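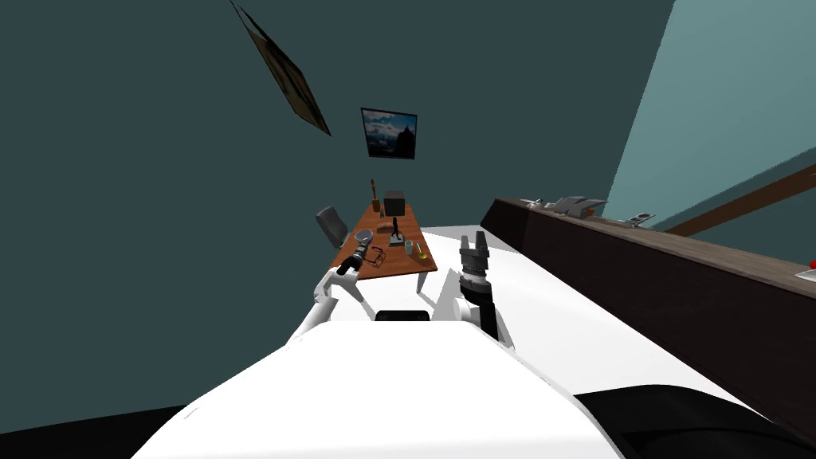 White arms, black grippers, wooden desk.

10/08/2019

I went to see Vistomlow play their first record front to back, and my neck still has opinions.

If you don't know Vistomlow, they are a death-doom band who made one very good album, one pretty good album, and then a lot of albums that people with patches on their vests will defend in parking lots. The very good one is called Lalix. I bought it on cassette when I was 20 and played it until the second side sounded like it was recorded in a bathtub. Then I got the CD and found out the second side was recorded in something very much like a bathtub.

The show was at Conetti, which used to be a furniture showroom and still has the carpet in places. Capacity is 791, according to the sign by the coat check, and I'd guess the person who came up with that has never stood behind a man in a spiked backpack. Two bands opened. Fajardo went first and were great, all short songs and no talking, with a drummer who seemed to be late for something. The second band had a fog machine and I can't tell you much more than that.

Then Lalix, in order. I have mixed feelings about the whole-album thing. You lose the surprise, and you know exactly when the acoustic interlude is coming, so the entire room goes to the bathroom together. On the other hand they had never played track 5 live before, supposedly because the old guitarist refused to learn his own solo. Duygu Ateş has the job now and she played it note for note, then played it again at the end with a few better notes. I yelled something. It may have been "yes."

The vocals were buried for the first two songs and then far too loud for the rest, so it averaged out. The bass player has cut his hair and looks like he could do your taxes. Encore was one song from the pretty good album and one from the new one, during which I bought a shirt. They only had small and triple XL left. I am now the owner of a very nice nightgown.

They're coming back in November with a different set, no full album this time. I already have a ticket, and this time I'm bringing the good earplugs instead of the ones from the gas station.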